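Home | Notebooks | Materials | Contact

Workshop notebook, Dirasar Interiors, February

Guest room scheme, Gilani residence. The second set of curtain samples from Hestora was received this morning and entered under number 484. The weave is closer than in the first set and hangs straighter at full length. Sadia Jadoon has asked that the lining be tested separately. 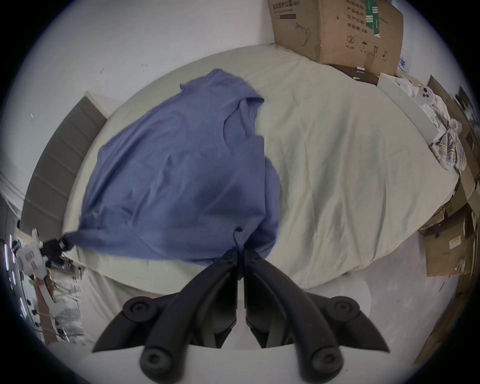

The headboard panel was recut to allow 12 mm at each side. Wall paint remains undecided between the gray and the warm white. Both boards are to be viewed again at 4 p.m., with the lamps on.

Outstanding: the rug quotation, and the hem allowance.

Last updated: February

Comments

F. Qureshi: Please use the warm white board from the second batch.

S. Jadoon: Noted. Lining test moved to the back bench.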